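Notes from the Gakodau call, typed up fast, January 14, 2020. Will clean up later.

The fault first. A picking arm at the Gakodau packing site kept driving its fingers into crate walls. Not often. Out of 394 picks logged on the bad shift, 16 ended in a wall hit, and two of those cracked a fingertip. The controls lead there, who asked not to be named, is pretty blunt about it. "We shipped a bad crate model," she said. "The arm did what we told it."

The Astell planner works from a stored model of the crate. Someone swapped crate suppliers in August and the new ones have a rim that sits a little farther in. Model never got updated. "Fruit in the middle, fine. Fruit by the wall, crunch."

Why didn't the force limit stop it? It did, she says, just late. The threshold had been raised after a run of nuisance stops, and teh change never made it into the handover sheet. "That's the part I lose sleep over. The crate thing is dumb. The limit thing is a safety matter." The cell is fenced, and no one was inside. She still wrote it up as a near miss, and she was right to.

I asked how they found it. Slowly. First guess was the camera, so they recalibrated twice. Then the gripper, a Bianchini unit, which got stripped down and was fine. "Four days gone." In the end they rebuilt the whole job in simulation, new crate, orange fruit close to the wall, and ran the same approach paths over and over. 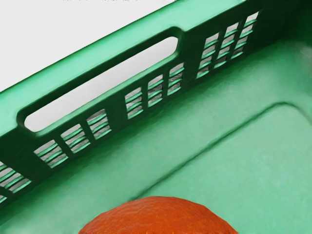

Pestutance, the integrator, sees it a bit differently. Their support desk told me by phone that the site had signed off on the limit change, and that any crate swap is suposed to trigger a new acceptance test under the service contract. No test was requested, they said.

She doesn't argue with that. "Sure. It's in there somewhere. Page whatever." What she wants is a check at startup, arm touches the rim in a few spots, compares, refuses to run if it's off. Around 283 crates into a trial of that now. No wall hits so far. The force limit is back at the old value and the nuisance stops are back too.

Still need from her: the stop log, and who holds the password for the limits page.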